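Two baskets are better than one

I can't tell you how much I love a good basket! Anything that lands on the kitchen table after a shop used to stay there until supper, and then it all got shoved along to make room for plates. Now there are two baskets at the back of ours, one for things we eat and one for things we don't, and unpacking is almost fun (almost).
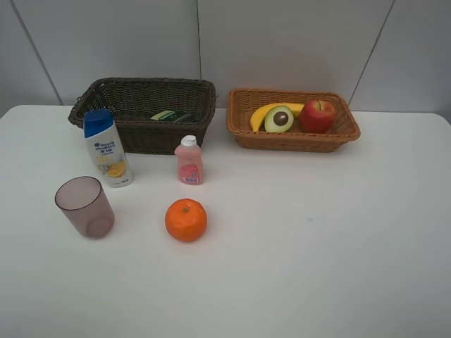
Nestcombe Home Skills Club: Kitchen Table Tips

The lighter basket is for fruit, so the banana and apple go straight in, and so does an avocado. The dark one takes bathroom and cleaning bits. Stand shampoo in front of it while you sort, then carry the whole lot upstairs in one go!

A few more things we've learnt:

Pick different colours. Even a sleepy teenager can remember "dark for upstairs".

Rub the cut side of an avocado with lemon and eat it the same day.

Wicker loves to hold crumbs. Tip it upside down over the sink, give it a good tap, then go round the weave with a dry pastry brush. Brilliant for corners!

Keep bananas at the top of the pile, they bruise if you so much as look at them.

Next month: tea towels, and how to fold 11 of them into one drawer.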